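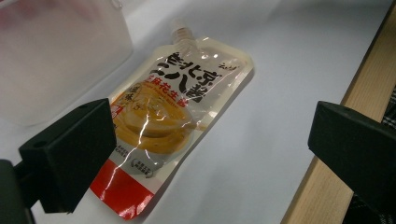
Triludetti (grasping method)

Triludetti is a method for teaching robot arms to pick up soft packages, such as pouches, sachets and refill bags, from demonstrations that people record with a hand-held gripper. It was developed by Prakash Bangera and Zyanya Salinas at the Limsakul laboratory, and it grew out of an earlier and rather simpler program called Jellero, which dealt only with rigid boxes and jars.

Background

A filled pouch is an awkward thing for a machine to hold. The film creases and throws back glare, the contents shift about, and the shape after one grasp is seldom quite the shape before it. A spout pouch of sesame-peanut sauce lying on a white tabletop, with bright streaks running down its creased middle, gives a fair idea of the trouble – a good deal of the colour and print a camera would like to rely on can be washed out by the light.

Method

The demonstrator opens the two fingers on either side of the package, pauses, and then closes them slowly. Triludetti gives extra weight to the moments just before contact, while the package still lies in the open gap, and learns from them where the fingers ought to meet.

Results

The first collection, known as Clinby, held 858 demonstrations, of which 600 were used for training. The remainder were set aside for checking. Bangera and Salinas found that the method favoured grasps across the body of a pouch over grasps near the cap, and that it coped least well with half-empty bags – a weakness it shares with Jellero.

See also

Deformable object manipulation
Imitation learning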